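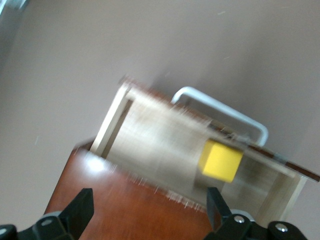

Jul 6, 2021
By Botond Pálfi

When Jade Marsden stopped taking sleeping pills last January, she had used them for nine years. Her doctor in Wenville gave her the first prescription after her divorce, for two weeks only. The two weeks became a habit, and the habit became so quiet that even her sister did not know about it.

"I never felt like a person with a problem," she told me. "I had a prescription and I had a job. I took one pill at ten o'clock, later two."

I met her at Losera, a small outpatient clinic that treats people who depend on prescribed sedatives. It opened with one nurse and a telephone. Last year it received 415 patients, and over 300 of them were older than fifty. Most came because a family doctor retired and the new one refused to renew the prescription.

A sudden stop is the thing the staff fear the most. After long use, the body can answer with shaking, panic and in some cases seizures. Wagner Bittencourt, the head nurse, lowers the dose in very small steps, and he lets the patient hold at one step for a month if the nights are bad. Marsden needed fourteen months. She still remembers the third one, when she slept two hours a night and cried in the supermarket over the price of pears.

The clinic also has a group, which meets in the evening on Gavalas Street. I was allowed to sit with them once. They talked very little about pills. They talked about what to do at three in the morning. One man irons shirts. Another one listens to old football matches on the radio, with the volume so low that he must guess the score.

Bittencourt would like to have a second nurse, because the waiting list has now 133 names. The county has promised an answer in the fall.

Marsden sleeps five hours, sometimes six. She keeps the last unopened package at her sister's house, and she has not decided yet if she wants to throw it away.

100 shares | 3 comments

Tharun Warrier
My mother was on these for twenty years and we thought it was her age. Thank you for writing it.

Brinda
Please tell people to talk to their doctor before they cut anything. I tried alone and finished in the emergency room.

Martim Ramalho
Does the evening group take family members too?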